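Robot open day at Cendley, posting as I go - sorry in advance for the spelling 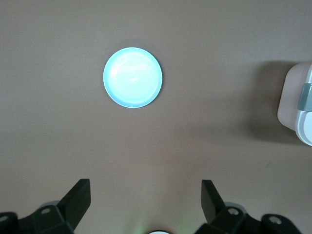
Wrist cam view. Turquoise dish, black fingers, brown table.

1/ So this is the Rerville site, the demo room at the back past the loading doors. Got here late, parking was a mess. Missed the welcome talk completely. Got a badge and a bottle of water though

2/ They let you stand right at the rope, close enough to hear the motors. Quieter than I expected. More of a whir than a whine

3/ First demo is table work. Pick a dish up, move it, put it down. Sounds like nothing. Then you watch the arm line up on a thin round rim and you start holding your breath a bit

4/ Asked why a dish and not a block. Answer from the guy running it: blocks are too easy, everybody's demo does blocks. A shallow dish gives the fingers hardly any edge to grab. Fair enough

5/ Also a pain for the camera, he says. Pale inside, bright lights overhead, so the middle washes out and the software has to go by the rim. You can see it in the pic, the inside of the dish is almost white

6/ Score sheet taped up by the door. 86 good picks out of the last 100... no wait, read that wrong, it's 86 out of the last batch and the batch size isn't on there. Will ask

7/ Asked. They don't know either, the person who does is at lunch lol

8/ Second station is run by the Coughlan people. Bin sorting, much faster, much louder. Kids love it. I lasted 4 minutes, went back to the dish

9/ Somebody in the crowd wanted to know if it could load a dishwasher. Long pause. "Not this year"

10/ Best question of the day came from a girl maybe in middle school - how does it know when to stop squeezing? They spent longer on that one than on the whole slide deck. Short version: it watches how hard the motor is working and backs off when teh number jumps

11/ They want 1000 runs logged before the thing goes to Tavden for the next round of tests in May. Didn't say how many they have so far. I asked twice

12/ Coffee was bad. Cookies were good. Took 3

13/ If you're going: wear decent shoes, it's concrete all the way through and there are hardly any chairs. And go to the table demo early, the rope fills up and then you're looking at somebody's backpack

14/ Someone asked about the price of the arm and got handed a brochure. No price in the brochure, I checked both sides

15/ Heading out now. Will put up my notes on the gripper talk tonight if I can read my own handwritting

posted 29/04/2020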